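# How Our Robot Club Teaches a Robot in a Pretend Kitchen

The robot club at Stondville School meets in the computer room at 3:30. It has eight members and no robot. A robot with two arms and two hands costs more than the school could pay, so the club works with one that exists only inside a computer. This kind of pretend world is called a simulation.

A simulation is a program that follows rules about how things move. It knows that a cup falls if you let go of it. It knows that a potato cannot pass through a countertop. If a rule is missing, strange things happen. In October the club forgot to give one lime a weight, and the lime floated up past the cabinets.

## The parts of the job

The club's project is named Stasura. The goal is to have the robot move a cup from one place on a kitchen counter to another. A person does this without thinking. A robot needs the job split into steps:

1. Find the cup.
2. Move the hand close to it.
3. Close the fingers.
4. Lift.
5. Move to the new place.
6. Lower the cup and open the fingers.

Step 3 takes the most work. Each finger has joints, the same way yours do. Hold a pencil and look at your own hand. Some fingers press, and some only help keep the pencil steady. The program has to set an angle for every joint of the robot's hand. If the fingers close too little, the cup slips. If they close too early, they push the cup away.
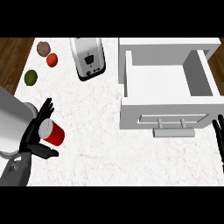

*The simulated kitchen in Stasura, with the red cup in the robot's hand.*

## Why put other things on the counter?

A robot that has only ever met one cup on a bare counter may learn the wrong lesson. It may learn "go to the red thing." Put a tomato nearby and it could go for the tomato. The club adds food and kitchen machines so the program has to tell the cup apart from everything else.

The objects are also obstacles. The arm needs a path that does not hit the toaster or an open drawer. Yhon Cuervo, who is in fifth grade, wrote the part of the program that checks for this. It tests points along the path before the arm moves. If any point is inside an object, the program picks another path -- sometimes a much longer one.

## Practice runs

One try is called a run. At the start of each run the computer moves the objects to new spots. This is called randomizing. It keeps the program from memorizing one layout.

The club did 97 runs with its first program and wrote down how each one ended. The most common problem was a cup that tipped over before the fingers closed. Elibariki Mwakyusa, the teacher who leads the club, asked the members to slow the hand down near the cup. They changed one number, the speed, and left all the others alone. When you change only one thing, you can tell what it did. Fewer cups tipped over after that.

## What a simulation cannot do

Real cups can be sticky. Real counters can have crumbs on them. A simulation includes only what someone has put into it, so a program that works there can still fail on a real machine. Engineers call this difference the reality gap.

The club will test its own gap in spring at the Correa Robot Day, where teams may run their programs on a real arm for five minutes. That arm has a simple gripper with two fingers, so the hand program will have to be rewritten.

## Try it at home

You need a plastic cup, a table and a partner. Place the cup on the table and close your eyes. Your partner gives orders such as "left, a little" or "close your fingers." Do only what the order says. Write down every order you needed to pick up the cup. Then move the cup, and read the same list again with your eyes closed.

## Words to know

**Simulation:** a pretend world run by a computer.

**Joint:** a place where an arm or finger bends or turns.

**Randomize:** to change something by chance.

**Run:** one try, from start to finish.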